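Boletín Kirilon - Abril
Buenas prácticas

Ya tenemos guía de grabación, y se nota

Después de muchas idas y vueltas, el grupo de manipulación cerró la segunda versión de la guía para grabar demostraciones en cocina. Son pocas páginas, se leen con un café y (esto es lo que más nos alegra) las escribieron entre todos los que pasan horas delante de las mesas, tanto en Espinoza como en Dunda.

El cambio grande está en la revisión previa. Antes cada operador tenía su costumbre: unos miraban las pinzas, otros solo el software, y al juntar los episodios aparecían diferencias que costaba muchísimo rastrear. Ahora la sesión empieza igual en las dos salas. Se abre y se cierra la pinza en vacío, se revisan los tornillos de los dedos y se comprueba que las almohadillas estén limpias. Luego se mira la vista en vivo en el monitor, con los dos dedos dentro de la imagen. Si falta uno, no se graba.

También hay normas para la mesa. Los recipientes se colocan con el asa hacia la pinza, el contenido se anota en la ficha antes de empezar y los cables van pegados a la pared. Cada tanda tiene un máximo de 40 episodios, y después hay pausa obligatoria para el operador. ¡Esa la pidió medio equipo y entró sin discusión!

Fredy Bedoya, que coordinó la redacción, insistió mucho en el capítulo de descartes. Un episodio fallido ya no se borra: se etiqueta con el motivo y se guarda aparte. Para probar el sistema repasamos a mano 300 episodios del archivo Brindia, que hoy suma 2,576, y salieron 70 que necesitaban otra etiqueta. Fue una semana larguísima, pero de ahí nacieron casi todos los ejemplos del anexo, y son buenísimos.

Queda pendiente el apartado de paradas de emergencia. La regla básica no cambia - nadie mete la mano entre los dedos con el brazo habilitado, ni para acomodar una olla - pero queremos una redacción común para los dos tipos de mando que usamos.
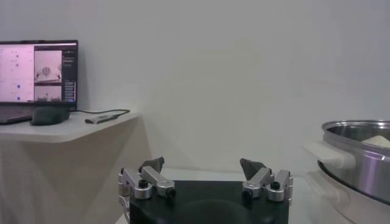
Última modificación de esta página: abril, 16:20

La pinza abierta y la olla de acero a su derecha, con el monitor encendido al otro lado. Con este tipo de tarea estrenamos la lista de revisión, y los comentarios que van llegando son muy útiles: ya hay una propuesta para fijar también el sitio del ratón y de los objetos pequeños sobre el escritorio.

La guía está en la carpeta compartida de Kirilon, junto con la ficha de sesión lista para imprimir. Las sugerencias para la próxima versión se escriben en el mismo documento, al margen, con el nombre de la sala. Fredy las lee todas.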